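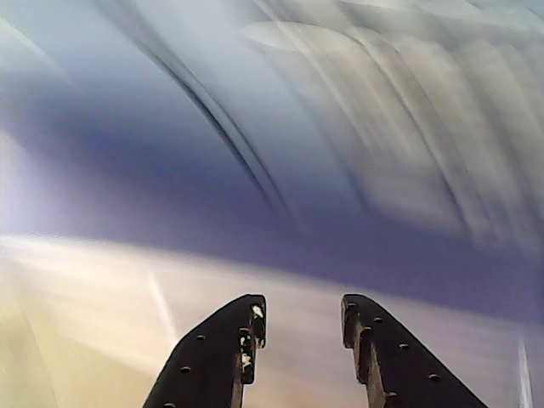 I put off sorting out the play kitchen until Friday, when I finally had a free morning. It is the light blue one I bought secondhand in June, and it gets more use than most of the real furniture in the house. Over the last few weeks the food had drifted into every part of it, so I took it all out and started over.

The seller was asking 80 dollars and included a bag of extras. Some of those were from a different set, a brand called Gandavik, and the scale is a little off. The pieces that were too big for the shelves went into a bin in the closet. I wiped the inside of the cabinets with a damp cloth and a drop of dish soap and left the doors open while I had coffee.

Then I put things back. Fruit goes in the fridge, and so does the tomato. There are two mangoes, so I do those first and fit the grapes and the banana in with them. The plates stand on the upper shelf, and the metal utensils hang on the hooks over the counter. I thought about moving the utensils to a drawer unit but the hooks work fine and a child can see what is there.

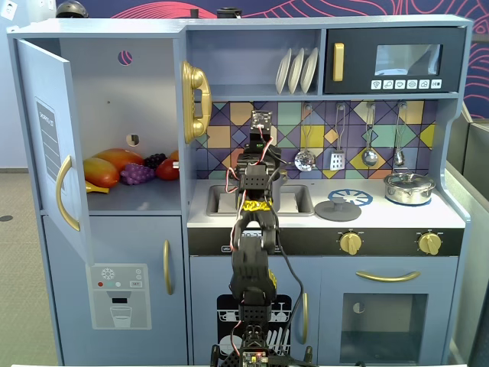 Desta Derese wrote to say that she keeps only 16 pieces of food out at a time and swaps them every couple of weeks, and that her kids play longer with less. She also said she stopped buying the big assorted boxes because half of it ends up under the couch. I may try the swapping. I have not had much luck with the couch either.

The fridge was the easy part. The lower cabinet had turned into a place for anything small, including two puzzle pieces, a sock and a receipt from Osance. The shopping list label on the door is one of my favorite details. I had planned to use chalk on it, but I don't know if the surface will take it, so I'm going to test a corner first. If it doesn't wipe off clean I'll tape a strip of paper over the lines.
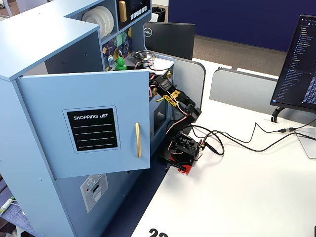

The cabinet door with the shopping list, open.

I still want to tighten the handles and check the screws on the side panel. The whole job took nearly 80 minutes, including the coffee. Next up is the shelf with the board games, and that one will need a bigger bin.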